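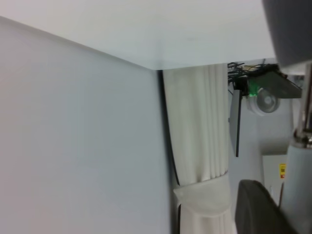

Mavis Esposito, Keir Ogilvie and Kirsty McIver
August 2024

Papers > Equipment Planning > Section 3

3. Budgeting for the Second Arm

Figure 3. View from the wrist camera, with cables and a white curtain near the arm.

The first purchase plan covered the arm, the gripper and the wrist camera. It left out cables, mounts and curtains — small items that were later charged to the general supplies account. For the second arm, Witora and Neltico were each asked to quote these items on separate lines. Delivery was quoted at 12 weeks by both firms.

We recommend that spare gripper fingers be ordered with the arm and that service costs be planned over three years. Cable replacement should have its own line in the yearly budget. Floor space is treated in Section 4.

100 shares

This site uses cookies. Accept | Settings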